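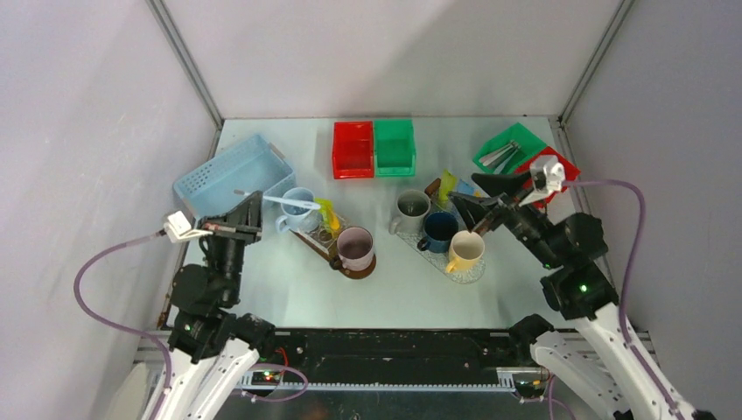
Recabling the Uvard cell

Posted 3/14/19

I spent most of this week on the two-arm cell in the back room at Flosura, the one we call Uvard. I said last time I would write down how the cabling is done now, partly for the people who asked and partly so I have it somewhere when I need to do it again.

The short version is that both wrist camera cables have been replaced and rerouted, the rail has been cleaned and regreased, the right gripper has new finger screws, and the cell is running the kitchen set again.

What was wrong

The right wrist camera had been dropping out since before Christmas. It would run fine all morning and then lose the picture for a second or two, nearly always when the arm was reaching across the table with the wrist rolled over. The log just said the device had gone away and come back. I swapped the port first, then the hub. Then I swapped the two cameras left for right, and the fault stayed on the right arm. That left the cable.

The old cables were black, zip-tied tight along the links every few inches. It looked tidy. The trouble with tying a cable tight along an arm is that the joint has to get its slack from somewhere, and if there isn't any it gets it from the connector. When I finally cut the ties off, the jacket on the right one had a crease just behind the plug and I could feel the wire was soft there. The left one had the start of the same thing, so I did both.

The new cables

These are purple. I would like to say I picked the color for a reason, but it was what came in the length I wanted with the plug I wanted. They do show up well against the black housings, and I can check the routing from the doorway.

Each cable now leaves the white mount at the gripper, makes a big loose loop out to the outside of the arm, and comes down along the arm to the bottom. Left arm loops left, right arm loops right. I want the loops on the outside so they stay out of the space between the arms.

Steps, in the order I would do them again:

Power off and wait for the arms to settle. On ours they sag a little when the brakes let go, so put a folded towel under each gripper first. I forgot the towel on the left one and it came down on the table with a knock. No harm done that I could find.

Take the camera off the bracket before you unplug anything. The plug is awkward to get hold of with the camera still mounted, and you end up pulling on the bracket. The bracket is printed and I have already broken one that way.

Plug in the new cable and anchor it to the bracket first, before you route any of it. Leave enough between the plug and the anchor that you can wiggle the plug by hand without the anchor moving.

Now power up, put the arm in hand-guide mode, and move the wrist to the worst pose you can think of. For us it is the far corner on the opposite side with the gripper rolled all the way over. Hold the cable in your other hand while you do this and feel how much it wants. Then add a bit more. That is the size of your loop.

Anchor the cable below the loop with a hook-and-loop strap, snug enough that it doesn't slide. I have given up zip ties on anything that moves.

Go through the poses again with the cable strapped. Watch the loop, and watch for it coming around in front of the fingers.

On the first try I made the right loop too big and it swung across the lens whenever the arm stopped short. I took it in by two fingers' width and it was fine.

The rail

Both arms sit on a long black rail across the front edge of the table, with a toothed strip along it. I hadn't cleaned the teeth since we put the cell together in September, and it showed. There was sugar in it. We had been doing a scooping task in the fall and I thought we had vacuumed well enough.

I used a stiff nylon brush and a vacuum with the narrow nozzle, then a rag with a little alcohol wrapped over a plastic card. It took 80 minutes for the whole length, including getting down on the floor to look for a screw I had dropped. After that a thin wipe of dry lubricant and nothing more. The Mudix manual asks for grease here. I used grease the first time, and that is what held the sugar. If your cell never has anything loose on the table, go by the manual.

While you are down there, look at the small board on the left part of the rail, the one with the green and red indicator lights. Ours has a short purple and red wire looped around it that sticks up higher than I'd like. It is easy to catch with the brush. I have been meaning to shorten it and I still haven't.

I also took apart the metal connector block toward the right end, cleaned the faces, and put it back together. The screws on it want to be tight but they are small, so use the short driver and two fingers.

Gripper screws

The right gripper had some play in the fingers. You could hear it as a tick when it closed on a mug handle. One of the finger screws had backed out a full turn. I replaced all of the finger screws on that side and put medium threadlocker on them. The left gripper was tight so I left it alone, apart from wiping the pads.

If you replace finger screws, you have to run the zero routine on that gripper after. I didn't the first time, and it closed to what it thought was shut with a gap you could get a coin into.

Setting the table back up

Lorraine McPhee runs the tasks on this cell and she has firm views about the table, so I asked her for her layout and set it out the way she has it. The light blue basket goes back left, with the red bin and the green bin beside it by the back wall. Utensils go in the green tray in the back right corner, with the red tray next to it. Mugs go on the clear glass tray, right of center: gray at the back, then dark blue, then the cream-yellow one at the front. The lavender mug goes on the brown wooden tray with the yellow sponge, and the light blue mug to the left of that, with the blue stirring stick laid across the rim.

The glass tray gave me more trouble than anything else on the table. The textured surface throws little highlights, and with the old lighting the right camera would pick them up as edges and go for them. We got around that last year by putting a diffuser over the lights and lining the enclosure with pale gray panels on three sides. The light is even enough now that all you get are faint shadows. I did check it again after the recabling in case the camera had gone back on at a different angle. It had, by a hair, and I had to redo the calibration.

Calibration

I use the Baran board for this, the stiff one, not the paper one taped to cardboard. Put it flat in the middle of the table, clear everything else off, and take 30 poses per arm. I used to do fewer. The numbers came out about the same but they moved around more from one run to the next, and I like to be able to tell whether something has shifted.

Do both arms even if you only touched one. They share the table frame in our setup, and if one gets redone without the other they will disagree about where a mug is when they hand it over. I learned this in the fall with the lavender mug's handle, which came off. The handle on it now is brown. Lorraine glued it on from some other mug and it has held up fine.

Test run

We ran 80 mug pickups on the right arm with the camera log open and got no dropouts. I then had it sit in the worst pose, roll the wrist back and forth, and reach again, for most of an afternoon. Still nothing. The left arm got a shorter run since it hadn't been failing.

There were 9 missed grasps out of the pickups, all on the yellow mug at the front of the glass tray. Its handle faces left, and the right arm comes at it from a bad side. That was happening before I touched anything. Lorraine wants to keep the mug where it is so I have left it for her to sort out.

What is left to do

Shorten that wire on the rail board.

Print two spare camera brackets. I have one spare now and it is the older shape, with the anchor slot too close to the plug.

Put a strip of tape on the floor of the enclosure to mark how far the cable can hang at the bottom, so it is easy to see if a strap has slipped.

Check the straps again in a month. They looked fine this morning, but I have only had them on a few days.

Someone asked in the comments on the last post whether the joint modules run hot with the enclosure walls up. They get warm to the touch by the end of the day and no more than that. We have no fan in there. If you close in the front as well you may want one.

I will put the part numbers for the cable in the comments once I find the packing slip.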